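Print this page | E-mail this page

Shared Play Materials - Members' Discussion
Topic: Boards under block sets in the Matoten play room

Posted by mgajdos_prilau
Members are asked to give their views on the use of wooden boards as a base for block play. At present the Prilau branch places one large board on each table and sets the blocks out on it before a session begins. The Gastberg branch uses felt mats. The two branches will share one set of materials from November, and it would be preferable to settle on a single practice before then. Our inventory stands at 817 blocks, of which a fair number are novelty shapes (hearts, stars and the like) that do not stack with the standard cubes.

Posted by Marcela Šimek
Thank you for opening the matter. Gastberg's preference for felt rests on noise. Our room adjoins the reading area, and a block dropped on bare wood can be heard through the door. We have received five written remarks on this subject from parents. Felt also rolls up and may be stored on a shelf, whereas a board of the size used at Prilau requires wall space.

Posted by tablesetter
I must disagree with the previous post. Felt creases. A tower built on a crease leans, and the younger children become discouraged and leave the table. I have supervised sessions with both surfaces and would not return to felt for building. For sorting by color it is adequate.

Posted by Marcela Šimek
The creasing may be avoided if the mats are rolled and not folded. I accept that they are not perfectly flat on the first day.

Posted by rojanasak_east
The Rojanasak branch has used boards for two years. We wipe them with a damp cloth, dry them at once and apply a little oil when the surface begins to look dull. Our only difficulty has been with seams. Where planks are joined, a gap may open in dry weather, and crumbs and glitter collect in it. Does Prilau have the same experience?

Posted by mgajdos_prilau
Our board is also made up of planks, in a pale wood similar to maple, and the seams run straight across it. We have had no gaps so far. Staff are asked to keep it away from the radiator.
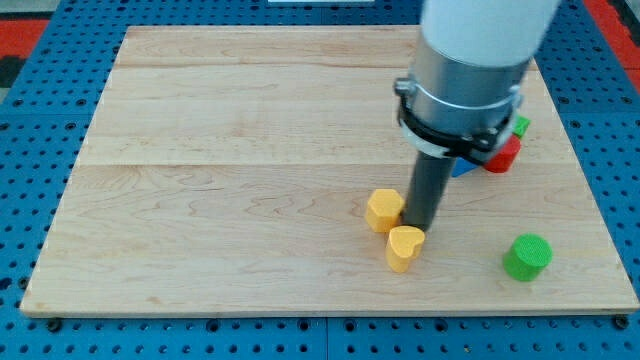 With regard to the novelty shapes, I would propose that only a few be put out at one time. A child who is given the full tub tends to empty it and walk away. A handful on a clear board, with the yellow heart among them, will hold the same child's attention for a good while.

Posted by tablesetter
Agreed as to the small number. I would, however, leave the hearts out for the youngest group. They want to build, and a heart placed on its flat base offers very little to build upon.

Posted by Marcela Šimek
I cannot support that. The hearts are the first blocks chosen at Gastberg, and they are useful for naming shapes and colors. Building is one purpose of the set and should not decide every question.

Posted by rojanasak_east
Could the branches keep both surfaces - boards for building and felt for sorting? The cost of two additional mats would be small.

Posted by Vlastimil Gajdoš
I have read the replies above and have no objection to keeping both. Storage at Gastberg remains to be resolved. I will measure the wall beside the coat hooks on Tuesday and post the figures in this topic. Members who have a spare board are asked to state its length and width here.

Posted by tablesetter
We have one spare board, 1000 mm on the long side. I will measure the other side when the cupboard is next open.

Print this page | E-mail this page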